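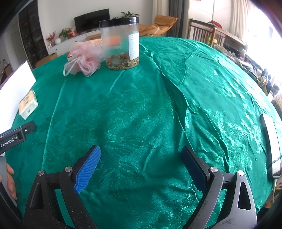 Hiring table linen from Fidolora: your questions answered

We've been sending out tablecloths, napkins and runners for nine years now, and the same questions do come round (quite rightly, they're good ones!). Have a read through, and if yours isn't covered then drop us a line and one of us will write back.

How do I know what size cloth to order?
Measure the length and width of your table, then decide how far down you'd like the cloth to hang. Add that drop on twice, once for each side. If you have a round table, measure straight across the middle and do the same. If you're hiring tables from a venue, please ask them for the real measurements, as "a normal round one" can mean all sorts of things.

Will the cloths arrive ironed?
They're pressed and folded before they leave us, but they will have fold lines from the box. Plain cottons drop out nicely if you lay them the evening before. Satins and damasks are more stubborn, and a cool iron on the wrong side with a thin tea towel in between is the kindest way to deal with them. Please don't use a steamer held right up against the Gernedier range – it can leave water marks.

Can I see a colour before I book?
Yes, and we'd much rather you did. We'll post up to 3 swatches free of charge, and you needn't send them back. Greens and deep reds are the ones that look most different on a screen, so do have a look by daylight and again with the lamps on.

Is there a minimum order?
No. We've done weddings for 208 and we've done one cloth for a ruby anniversary tea, and we were just as pleased to do both.

What if something gets spilt on it?
It's a party, so something probably will! Ordinary food and drink stains are included in the price. Shake off any crumbs, let damp cloths dry before they go back in the bag, and leave the washing to us. Candle wax, burns and tears are charged for, and so is permanent marker. The price list shows the cost for each cloth.

How long can I keep everything?
A standard hire is four days including delivery and collection. If you need longer, perhaps because you're dressing a hall early, ask Samuele Caputo in the bookings office and he'll sort out a price for you.

Do you sell linen as well?
Now and then. Each September we clear out older stock, mostly from the Adebisi and Cludura ranges, and people on our mailing list hear first.

When should I book?
For summer Saturdays, as early as you can manage. For orders over 400 napkins we ask for six weeks' notice. For anything smaller, two weeks is usually plenty.

Page last updated 6 November 2025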